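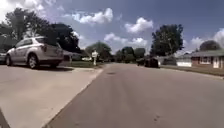
Three weeks with the Wulley, and what it makes of our street

I said back in October that I'd never pay for a delivery robot of my own, and then Medve went and put their little Wulley on a monthly plan and, well, I caved. It's a cool box on wheels, basically. You load your bits in, tap an address on the phone, and off it trundles to your mum's or the corner shop and back again. It costs 37 a month with no tie-in, plus 11 for the Dolta lid, the one with a lock that doesn't feel like it came off a biscuit tin. Get the Dolta lid. I went without for the first few days and regretted it.

Setting up took most of a morning. The app (it's called Flikby, for reasons I can't get anyone to explain) wants you to walk the route first with the Wulley following you like a duckling, and it learns the kerbs and driveways as it goes. I did the bottom half of the road twice as I'd forgotten to press save. My fault, but a reminder would have been nice!

Now, our road is about as easy as it gets. It's wide, there are no lines painted on it, and it bends gently off to the right. The driveways are the interesting bit. Ours slopes, and going down it the Wulley is a dream - slow, steady, stops at the bottom, has a think, carries on. Coming back up with a full load it gets a bit wheezy. Four pints of milk and a bag of potatoes was fine. Add the cat litter and it gave up halfway and sent me a message saying "Assistance please", which I thought was very polite.

Parked cars are where I expected trouble and mostly didn't get it. It leaves a generous gap around anything with wheels, sometimes too generous, so if you have two cars on the drive you may find it sulking behind them until somebody moves one. There's a setting for this under Clearance and I have mine on Narrow. It hasn't touched the paintwork once.

What it really doesn't like is shadow. Under a big tree on a bright day it slows right down, as if the dark bit might be a hole. Same with patches in the tarmac. I rang the helpline about that and got through to Tibor Somogyi, who was lovely and stayed on while I drove it back and forth over the same spot. He changed something at his end and it's been better since, though it still has a little pause.

Battery is good for around 163 minutes, which I've never got near. It charges from an ordinary socket in the garage. The noise is a sort of hum, quieter than the fridge, and the reversing beep can be turned off after nine at night.

Would I keep it? I think so, at least through the winter, when carrying things to Mum's is no fun at all. If you live somewhere with steps or proper hills I'd ask for the free trial first and load it up with the heaviest shop you ever do. I'm still waiting on the rain cover, so I'll add a bit about that when it comes.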